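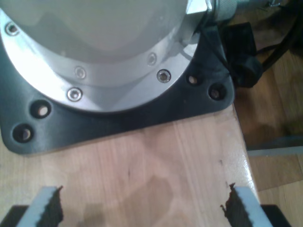

# Nila Short Rack and Patch Bench

**Practice station for network cabling, from Perkulora**

We love this little station. The Nila puts a short rack at the back of a wooden work surface, low enough that you can reach the ports without a stool and see what you're plugging in. If you've ever learned patching with your head inside a full cabinet (and most of us did!), you'll feel the difference on the first cable.

The rails are black with square mounting holes, so ordinary cage nuts go straight in and you can move gear up or down as often as you like. We set ours up with a Netgear switch at the top and a server chassis right under it, and we left an open bay at the bottom. That bay gets more use than anything else on the station. Put a UPS in it, or a shelf, or leave it open and run slack through it.

## The work surface

The table is pale, unfinished wood. It picks up scuffs, and we've stopped minding. Ginette Caron in our shop talked us out of varnish early on and she was right: a bare top sands back in a few minutes, and pencil marks for cable lengths stay readable.

Lay a sheet of black bubble wrap over it before you start. Connectors don't skate around, a chassis can be set down without a scrape, and a yellow cable stands out on it beautifully.

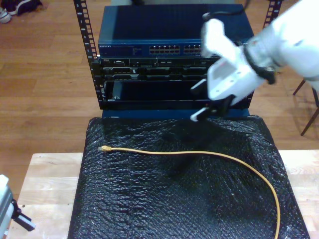
Perkulora Equipment Pages, p. 80

## Cables

Get bright ones. We tried gray and blue cords first and kept losing the ends against the gear. Yellow is a joy to work with, and a molded boot gives you something to hold when you're backing a plug out of a crowded row of ports. Two lengths ship with the Nila, a short one for switch-to-server runs and a longer one that can lie across the table in a lazy curve with no tight bends.

A few habits worth picking up:

- Look at the plug before you lift it. Clip side matters.
- Hold the boot, never the cord.
- Push until it clicks, then give a light tug.
- Label both ends before anything else goes in.

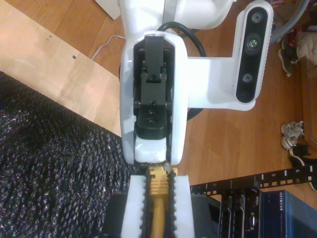 *Yellow Ethernet cable with its ribbed boot; blue Netgear switch at lower right.*

## Ordering

| Item | Detail |
|---|---|
| Nila station, rack and table | $1,675 |
| Bubble wrap sheets, black | 3 included |
| Yellow patch cables | 2 included |
| Switch and server | not included |
| Assembly | 80 minutes, two people |

Clulisport handles freight, and Vasseur stocks spare rails and cage nuts. Orders placed now go out in November. For questions about fitting deeper chassis, ask for Marcelle Hoarau, who has tried nearly everything in that bottom bay and will happily tell you what fits.

Page updated 7 August 2024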